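The Great Packing Paper Question

I have now read three separate articles telling me to save the brown paper that comes stuffed in delivery boxes. Smooth it out, fold it, put it in a drawer, use it again. One of them claimed a household could go a whole year without buying wrapping paper. I would like to meet this household and look in their drawers.

But I had a box from Lito on the doorstep (two mugs, 14 sheets of paper, which is a ratio somebody should look into) and I figured I'd give it a fair try before complaining. So for most of July nothing papery went in the recycling. It all went in a bin by the back door, and on Saturday I sat down to sort it.

The idea is that you set up two trays, one for keepers and one for the stuff that's too far gone. Ernia sells a set of sorting trays for this, with a lid, and wants 20 dollars for it. I used what I had. A tray does not need a lid to hold paper.

First problem: everything is a keeper if you're feeling virtuous and nothing is if you're tired. I started out generous. By the end of the first hour I was throwing out sheets I'd have defended to the death at ten in the morning.

Second problem: flattening. The articles all say to smooth the sheet with the side of your hand. Fine, if it was folded to begin with. If it was balled up around a mug handle, you get a sheet that is technically flat and still looks like a relief map. I tried a warm iron, as recommended by the Dumham newsletter. It helped a bit. It also made the room smell like a school craft closet, and I was now ironing garbage on a weekend.

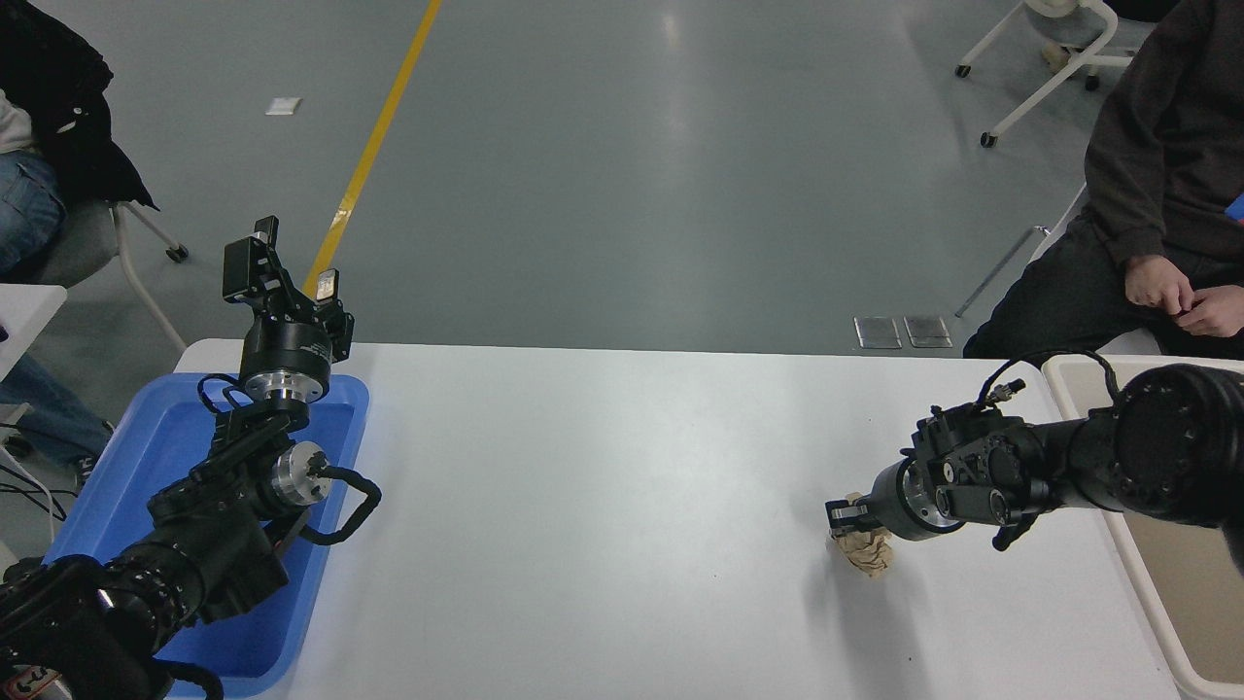
Third problem, and this is the one I'd like the articles to address, is where it goes afterward. Crumpled paper takes up a silly amount of room and flat paper takes up less, I'll grant them that. But it still takes up a drawer. I had plans for that drawer.

What I did end up keeping was the small stuff. A hand-sized piece is good for wiping out a greasy pan, for lining the compost pail, or for stuffing into the toes of shoes. You don't have to flatten it for any of those, so the whole smoothing business can be skipped.

The big sheets I'm less sure about. I wrapped a birthday present in one and tied it with string and it looked all right, in a butcher shop sort of way. The Iordache catalog charges 264 dollars for a wall-mounted roll holder so you can get the same look on purpose, so maybe I'm ahead.

The drawer is half full. I'll check it again around Christmas and see if I've used any.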